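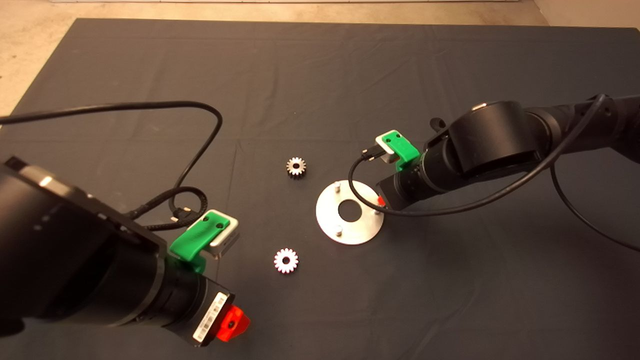
The rain barrel years

I bought my first rain barrel because I was mad at the water bill. The barrel cost more than the water bill. I mention this up front so you know what kind of financial advice you're getting.

It was a Clollska, dark green, shaped like an urn that had given up halfway. The label said it would "blend with any landscape," and I suppose it does if your landscape already has a large green urn in it. I put it under the downspout on the north side of the garage, where the gutter comes down next to the hydrangea, and set it straight on the ground. Then I waited for rain, and it rained, and the barrel filled up overnight, and I went out in my slippers to admire it.

Then I tried to fill a watering can.

The spigot on that barrel sits a few inches off the bottom. My watering can is a good deal taller than a few inches. So I tilted the can, and got a cup or so of water into it, and stood there doing some long overdue thinking about gravity. For the rest of that summer I watered my tomatoes with a saucepan.

Getting it off the ground

By the next May I had built a stand. Cinder blocks, stacked flat, with pavers across the top. I was very proud of it and it leaned toward the fence by the Fourth of July. A full barrel is a shockingly heavy thing. Water runs a bit over eight pounds a gallon and the barrel does not care that you used a level on the day you built it, when it was empty and the dirt was dry.

My neighbor Hinata Hirano came over to look at the lean. She put her hand flat on the side of the barrel the way you would with a horse. Then she asked what was under the blocks, and I said dirt, and she said "Hm," and went home and came back with a tamper.

We drained it (into the hydrangea, which had an excellent afternoon) and dug out a square a little bigger than the stand, packed the soil down, poured in crushed gravel from Huvano, packed that too, and put everything back. It has stayed put since. If you take one piece of practical information out of this post, take that one: gravel first, and pack it until your arms complain. Keep the stand low and wide as well. A tall skinny stack of blocks looks fine right up to the moment it doesn't, and kids climb things.

So of course I got a second one

With one barrel working I had the confidence of a man with a municipal reservoir. The hardware counter in Flonoditz had one Clollska left, in a color called Sandstone, marked down on account of a dent in the lid. That made 2 barrels, and nearly 80 gallons when they're both brim full, if the numbers on the bottoms are to be believed.

The plan was to link them so the overflow from the green one would run into the tan one. The kit came with a short length of hose and fittings that looked like they belonged to two different kits. I drilled the hole in the tan barrel too low. I'd measured it against the green barrel while the green barrel was on the stand and the tan barrel was on the driveway. You may need to read that twice. I needed to do it twice.

The first hole now has a rubber plug in it and weeps a little in hot weather, and there is a very happy fern underneath.

What I'd tell you about the fittings: buy brass if they have it. The plastic spigot on the green one cracked its first winter because I left water sitting in it, having read the instruction about draining it before frost and decided it was addressed to people farther north. Now I drain both in the fall, leave the spigots open, flip the barrels over behind the shed, and put a plain extension on the downspout so the water goes out to the lawn. If you skip the extension the downspout just pours onto whatever the barrel used to be standing on. In my case, the gravel I'd worked so hard on.

Mosquitoes, and other guests

There's supposed to be a fine screen over the inlet. Mine had one. It also had a gap along one edge that I would describe as mosquito-sized, and by late June there were wigglers in the watering can. I cut a piece of window screen, folded it over the opening, and held it down with a bungee cord. It has gone on looking temporary ever since. You can get the little floating dunks, too, and I've used them when I let things slide.

Leaves are the other nuisance. The maple over the garage drops those helicopter seeds in spring, and they make it through the gutter and land on the screen and sprout. I have pulled actual maple trees off the top of a rain barrel. Small ones, but with ambition. 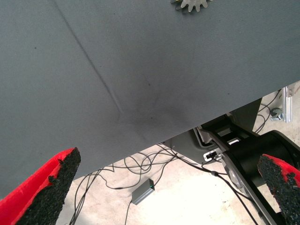
Can I use barrel water on vegetables?

It depends on your roof and on where you put the water. Aim it at the soil and keep it off the leaves and anything you're about to eat, wash what you pick, and stay away from it altogether if your roof is treated wood shakes or has been sprayed for moss. Don't drink it.

I get asked that one a lot, mostly by my sister, who has never once accepted a tomato from me without holding it up to the light.

Does any of it save money? Between the barrels, the blocks, the gravel, the brass and the replacement spigot, I expect to break even around the time the garage falls down. But the beans along Ogura Lane look better than they did on hose water, and during the dry stretch last August I kept the peppers alive for 2 weeks with a 5-gallon bucket and a lot of trips. Hinata has since put in her own barrel, on a poured slab, dead level, with a spigot at exactly the right height for her can. I go over sometimes and look at it.

Next up is the gutter itself, which sags in the middle and holds a puddle. I've bought the hangers. They're in the garage, still in the bag.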